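Workshop tips: recording pick-and-place examples with hand-held grippers

Last updated 1 Mar 2018

These notes are for anyone recording desk-tidying tasks at the Humwood bench, where the job is putting pens and pencils into a clear organizer. Most of them apply to other small table tasks as well.
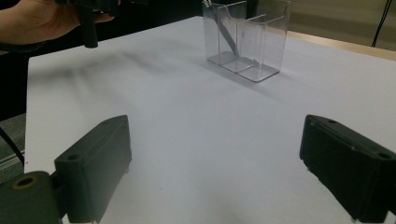
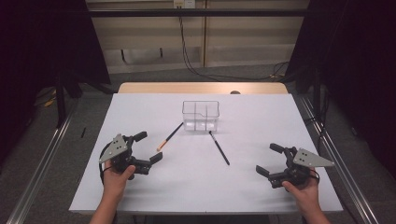
Set the table first. Lay the white sheet flat and push it back until a strip of the wooden table shows along the far side. Wipe it before you begin. Graphite dust and small specks build up over a day, and a dry cloth takes off most of them. For stubborn marks use a little dish soap on a damp cloth, then let the sheet dry fully.

Clear plastic is harder than it looks. Fingerprints on an organizer catch the light and change from one recording to the next. Wash it in lukewarm water and dry it with a microfiber cloth. Paper towels leave fine scratches, and we replaced the first Sturkley organizer after one July for that reason. Handle it by the bottom edge when you reset.

Move things between recordings. If the pencil always starts in the same spot, the system learns the spot. Turn the pencil, swap sides with the pen, slide the organizer a little forward or back. Keep everything within easy reach of both grippers. We change the layout every 5 recordings and the whole set of objects every 15.

Work at an even speed. Close the fingers on the middle of the barrel, lift, tilt, and lower the tip into the compartment. Do not drop it in from above. A pencil that bounces out is still a usable recording if you pick it up again calmly and finish – mark it as a recovery in the log and go on. If something rolls off the table, stop and throw that one out.

Check the cables. Each gripper has its own, and they like to creep under the wrist. Leave enough slack to reach the far side of the sheet, and keep the loop on the outside of your arm. Cables on the floor should be coiled well away from your feet.

Finger pads wear out. Ours are held on with small screws, and these loosen with use. Snug them up at the start of a session with the short Pramine driver, a quarter turn at most. Overtightening strips the plastic.

Rest your hands. The grippers are light for the first few minutes and heavy after that. Three people sharing the bench works well: one records, one resets, one keeps the log.

Name files as you go. The Vlachopoulos set reached 819 recordings before we found that two afternoons had been saved under the same task name, and sorting them out took longer than recording them had. Write the task, the layout number and your initials before you pick up the grippers.

When you finish, hang the grippers up with the fingers open and put the pencils back in the drawer, points all facing the same way.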